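How to Get Rid of a Squeak in a Wooden Stair
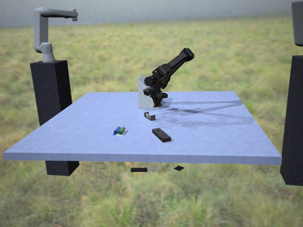

Why does a stair squeak in the first place?

Two pieces of wood that used to be tight have come a little loose, and they rub each time someone steps on them. Usually it's the tread (the part you step on) moving against the riser (the upright board behind or below it), or a nail sliding up and down in its own hole.

The good news is that you can fix most squeaks in an afternoon with things that cost less than lunch. The bad news is that you will then hear all the other squeaks, which were hiding behind the loud one.

I learned this on the staircase of a narrow house in Jundurcombe, which has thirteen steps and at one time had eleven opinions. My neighbor Sixten Tangen lent me a drill and a good deal of advice. I have kept the parts that worked.

What you need

A drill with a small bit and a screwdriver bit
Trim-head screws, long enough to go through the tread and well into the riser
Wood glue
A few thin wood shims
A utility knife
Powdered graphite or plain talc
Wood filler close to the color of your stairs
Masking tape and a pencil
A second person, ideally a heavy one who doesn't mind being told so

Step 1. Find the squeak

This takes longer than the repair. Squeaks travel, and the one you are sure comes from the left end of step four is quite often at the right end of step five.

Have your helper walk up slowly, one step at a time, and rock from side to side on each one. You put your ear near the tread and try to look dignified. When you hear it, press your fingers along the joint until you feel movement. Mark the spot with tape and write on the tape what you heard: front, back, left, right. You will not remember. I had a perfect mental map of my staircase and it was gone by the time I had found my glasses.

Do this on a dry day with the heating as you normally have it. Wood swells in damp weather, and a stair that is silent in August can be in full voice by winter.

Step 2. Try the powder first

Puff a little graphite or talc into the joint where the tread meets the riser, lay a cloth over it, and walk on it a few times to work it in. Wipe off the rest. Graphite is better, and it is also black, so on pale stairs use talc unless you'd like your joints outlined.

Sometimes this is the whole job. More often it buys you a few months of peace. I count that as a win, but Sixten considers it cheating.

Do not use cooking oil or spray lubricant. It soaks into the wood, leaves a dark stain, picks up dirt, and keeps glue from sticking when you finally give in and do the repair properly.

Step 3. If you can get underneath

Go look. If there's a closet under the stairs, move out the vacuum cleaner and the box of cables you are saving for some reason, and bring a flashlight.

Ask your helper to step on the marked tread while you watch from below. If a gap opens and closes, dip the thin end of a shim in glue and slide it into the gap until it's snug. Stop at snug. A shim hammered in hard will lift the tread and make a new gap somewhere more annoying. Let the glue dry, then score the extra with the utility knife and snap it off.

If the joint under the tread has small blocks of wood glued into the corner, check whether any have come loose. Scrape off the old glue, put on fresh, rub the block back and forth until it grabs, and put a screw in each direction. Check the length of your screws before you do this. Then check again. A screw point coming up through a stair tread is found by a bare foot, always at night.

Step 4. If you can only work from above

Many of us are in this camp, with a plastered ceiling under the stairs and no wish to meet what's behind it.

Have your helper stand on the tread to press it down. Drill a narrow pilot hole through the tread, centered over the riser below. On most stairs the riser sits a little back from the front edge, tucked under the overhang, so measure from underneath the lip and don't guess. Drive in a trim-head screw until the head is just below the surface. Put in a second one a hand's width away, at a slight angle opposite to the first, so the two pull against each other and can't work loose together.

For squeaks at the back of the tread, you can press a glued shim into the joint from the front, trim it flush with the knife, and cover the line with a thin strip of molding if it shows.

Fill the screw holes, let the filler dry, sand lightly, and touch up the finish.

Step 5. Leave it alone

Give the glue a full night before anyone walks on it. In a house with one bathroom at the top of the stairs this calls for planning. Put tape across the repaired treads and step over them, holding the rail.

Carpeted stairs

You can use the same screws through carpet if it's a loose pile. Part the fibers with your fingers first so the drill bit doesn't catch a loop and pull a run clear across the step. There are also kits with scored screws that snap off below the surface. They work well on soft wood and less well on old oak, which would like to be consulted.

When to call someone

Get a carpenter if a tread is cracked, if the whole staircase moves away from the wall when you climb it, or if you see a gap along the side board that is wider than it was last year. Those are jobs for somebody with insurance.

Comments

Yoshinori Shimada: Used the two-screw method on the third step and it has been quiet for ten days. Step six has started now. Is this normal?

Reply from the author: Perfectly. Move the tape up and start again at Step 1.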